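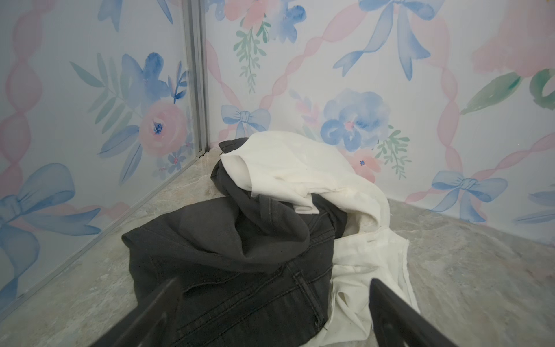 Vesela Kolev wrote in the margin of my last page that dark denim and white cotton should never lie together, even dry, even for one hour. I keep her remark because it is the reason for the changes in today's sorting.

June 21, 2024. Laundry sorting, small set.

The set is three garments: dark gray jeans, a white shirt with sleeves and cuffs, and a purple T-shirt with a white print. I took the small set on purpose. With the large basket I lose the overview and then I write nonsense in the notebook.

Plan for the washing, as agreed with Josée Gill:
Jeans – alone or with other dark things, inside out, cold.
White shirt – alone, mild powder, short spin.
Purple T-shirt – cold, inside out, because of the print.

I had a doubt about the T-shirt. The color is light, so one is tempted to put it with the white. Josée says no, a light purple still gives color in the first washes, and we don't know how many washes it has behind it. I follow her.

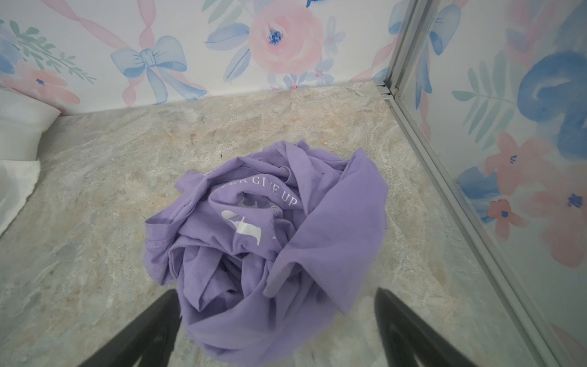 Purple T-shirt, bunched, part of the lettering readable: "VER GIVE UP".

About prints in general. In September we washed a lot of printed shirts from Brestmont at 60 degrees, and several of them came out with small cracks in the letters. I do not want to repeat this. The spin was also too high, 1000, and the creases that were set in the print did not go out any more with the iron. From now on I write the spin speed on the card before the drum is closed and not after, when I must guess it.

The powder is the Drendeo, still from the old box. Tyson Sandhu would like to change to the liquid from Melnyk for the dark things. I have nothing against it, but please finish the box first. Two open products on the shelf make confusion, and the measuring cup is only for the powder.
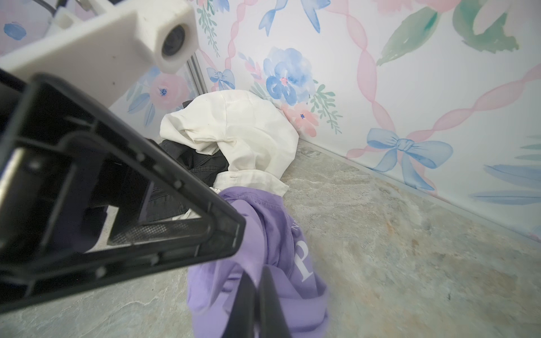 Should the cuffs be buttoned before the wash? Leave them open, and the front also, since a closed button pulls on its thread when the drum turns.

I had it wrong for a long time and always buttoned everything, as my mother did. Marlene Cormier showed me some shirts where the buttonhole was torn at one end. For the jeans it is the contrary: zipper closed, button closed, pockets turned out. I found a paper tissue in a pocket last month and we were picking white crumbs from the dark things until evening.

Card numbers: the last one used is 644, so this set begins with the next. Ataberk, please do not start a new series again, we already have two cards with the number 17 and I can't say which is the right one.

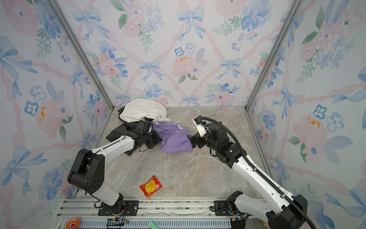
Order of sorting, for the card. My habit is to begin with the largest piece, and I think this must change. When the jeans are under everything, one pulls on them and the rest is dragged along and becomes more creased than before. Here the white garment is at the back, draped over the black one, and the purple shirt is bunched in front, so I would lift the white first, then the purple, and leave the dark for last. The red snack packet on the floor does not belong to any pile and goes in the bin before the sorting starts. I add a line "floor free of small things" at the top of the card.

Still open:
Ask Vesela if one hour is her real limit or only a manner of speaking.
Separate bag for the white things. The one from Nukness has a broken cord.
Test for color on the purple – wet white cloth, press on the inside of the hem, look after ten minutes.
Ironing of the white shirt while it is a little damp, collar first, then cuffs, then sleeves. Josée does the sleeves before the cuffs. We did not agree on this yet.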